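4.3 Simulationsszene laden und Greifplanung prüfen

Voraussetzung: Der Planungsdienst Tollura ist gestartet, der Steuerungsknoten befindet sich im Zustand »Bereit«.

1. Szenendatei im Editor Emby öffnen und die Kollisionsgeometrie neu berechnen.
2. Regelrate auf 40 Hz einstellen.
3. Sicherheitsabstand zu allen Objekten auf 2 cm setzen. 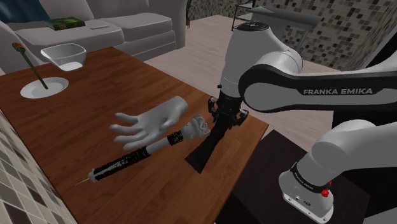 Die Greifplanung wertet jedes Objekt der Szene einzeln aus. Zielobjekt und Hindernisse sind daher im Szenenbaum getrennt zu kennzeichnen. Liegen Objekte dicht beieinander – wie die hellgraue Modellhand und der längliche Gegenstand auf dem Tisch –, ist für jedes ein eigener Kollisionskörper anzulegen. Der Teller ist als Hindernis einzutragen.

4. Planung auslösen und die Bahn in der Vorschau kontrollieren.

Hinweis: Szenen mit transparenten Objekten sind vor der Freigabe mit Sanne Goossens abzustimmen.

Achtung: Eine in der Simulation gültige Bahn darf nicht ohne erneute Prüfung auf die reale Anlage übertragen werden.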